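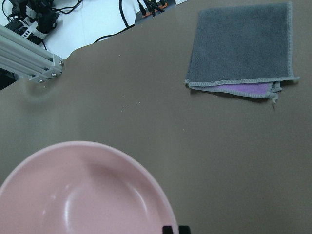
Progress report to Statel, second period
Kitchen and table skills project, Ratgate day center
Prepared by Saimi Heiskanen
26/08/2024

The grant pays for a weekly table skills session at Ratgate for adults who are getting ready to live on their own. People practice laying a place, clearing it, wiping down and folding the cloths. We have now held 11 of the 12 sessions planned for this period. One was called off when the water was shut off on our street, and it will be made up in December.

Attendance held steady. Eight people are on the list and most of them came most weeks. Two have moved into shared apartments since the last report and still come in for the session.

Spending to date is $1,441. The largest part went to tableware and cloths, ordered through Trundex. The rest covered table mats, dish soap and a second drying rack. Receipts are in the folder sent to your office. We have not touched the money set aside for transport.

We changed the way the tables are set up. Each place now starts with a mat, a bowl and a folded towel, and everything else is fetched from the shelf by the person sitting there. Under the old setup staff put out too much beforehand and there was little left for anyone to do. The gray microfiber towels are easier to fold square than the thin cotton ones we used in the spring, and the stitched border gives people a line to match up. A pink bowl on a brown mat is also easy to pick out for the two members with poor eyesight.

Folding is still the slowest part of the session. Some people fold in half and stop there. We have started doing it side by side with them, one fold at a time, and will keep on with that. 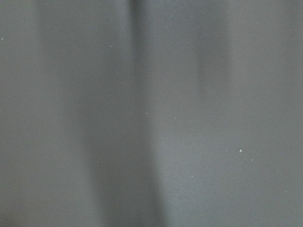

Will the remaining money cover the make-up session?
The supplies are already bought, so the only cost left is the room fee to Escobedo, and that is in the budget.

For the next period we would like to add washing and drying the bowls to the end of each session. The drying rack is in place, but the sink is low and we need to borrow a stool for one member. I will send the revised session plan with the next set of receipts.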